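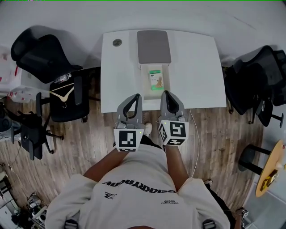
*Small green and white package in its open box, white table.*

**Repackaging small orders: does a nice box matter?**

**mosswick_paper**
Hi all, long post, get a drink. I sell seed packets and little garden notebooks out of my spare room, and I've reached 822 orders since I opened the shop in May of last year (I still can't quite believe it!). Up to now everything has gone out in a padded mailer with a thank-you note. My sister keeps telling me I should move to proper boxes, the low white kind, because people like opening a box. She's probably right, but boxes eat up shelf space and I have exactly one closet. I priced 900 of them from Larmont and the shipping alone made me sit down. Has anybody made the switch and been glad?

**tinkettle**
Glad, yes, mostly! I sell tea, so I worry about crushing more than you would. I went to boxes from Jusik two summers ago and my damage complaints dropped to next to nothing. What I didn't expect was how much longer packing takes. Folding, tucking, tissue, sticker, and my evenings were gone. I fold a stack during a movie now and it's almost pleasant.

**overhill_dan_goods**
I'm going to be the grump. For seed packets? Keep the mailers. They weigh nothing and they fit through a mail slot. A box that won't fit gets left on a wet porch, and then you're replacing seeds. I tried boxes for 3 months and went right back.

**tinkettle**
I take the point about the porch, but a gift order in a mailer looks like a bill. My gift buyers come back, and a few of them have written to me about the box itself.

**overhill_dan_goods**
Tea is a gift. Seeds are a thing my neighbor buys in bulk and rips open in the driveway. I do like your boxes, though, I've bought from you.

**plumb_and_fern**
Could you split it? I keep mailers for everyday orders and offer a box as a paid extra at checkout. Hardly anyone picks it outside the holidays, so one small carton of boxes lasts me ages. Mine are from Trokarier, and they sell short runs. The Seok ones are sturdier, but the lids are fussy and I lost patience.

**mosswick_paper**
Oh, I love the paid extra idea, and I'm a little embarrassed I didn't think of it. Dan_goods, you've scared me about the porches, we get a lot of rain. I think I'll order the smallest run, keep the mailers for seeds and box up the notebooks if somebody asks. Plumb, do you put tissue in yours or just let things sit?

**plumb_and_fern**
One sheet, folded in half. Any more and it springs back up while you're trying to close the lid.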